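The Trutton Lottery Should Stop Sitting on Unclaimed Prizes

By Rajkumari Katiyar

Every March the Trutton Lottery puts out a list of prizes that were won and never collected. This year there were 59 of them worth more than $200 each. The list goes up on a page most players will never open, stays there until the tickets expire, and then the money goes back into the general prize fund.

I sold lottery tickets for 3 years at the Borard Market on Lodhi Street, and I think this is a bad way to treat people who paid for a chance and won.

The usual answer is that a ticket is the player's responsibility. I agree with that up to a point. If you buy a draw ticket, you should check the numbers. But the people I sold to were buying gas, milk and a ticket on the way home from a shift. The ticket went into a coat or a visor. Some of them played the same numbers every Thursday and never looked at the small prizes at all, only the jackpot. They thought anything less than five numbers was a loss.

The claim window doesn't help. Trutton gives draw players 90 days. Scratch tickets run on a different clock, which starts when the game is closed, and the closing date isn't printed on the ticket. I had to look it up for customers on a sheet taped inside the register drawer, and the sheet was often out of date.

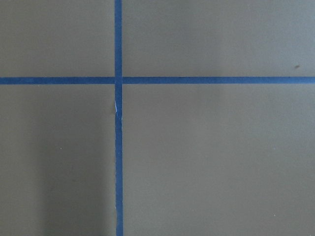
Two strips of blue tape crossing on a plain surface.

A one-year window for every game would be easy to understand. So would a sign at the counter listing unclaimed prizes by store. When a $10,000 ticket is sold at Borard, the regulars at Borard ought to hear about it from something bigger than a web page. Dadov, the company that runs the terminals, already knows which store sold each ticket. It could print the notice on the back of the next week's receipts.

The lottery says unclaimed money isn't lost, and that it goes to other players in later games. That's true, but it's little comfort to the person who had the winning ticket. It also means the lottery has no reason to try very hard to find that person.

I would also let players register a draw ticket by phone at the time of purchase, if they want to. Plenty of people won't, and they should be able to go on paying cash and giving no name. For the rest, a text message the morning after the draw would settle it.

The board takes written comments on the new rules through the end of the month. Mine is already in the mail.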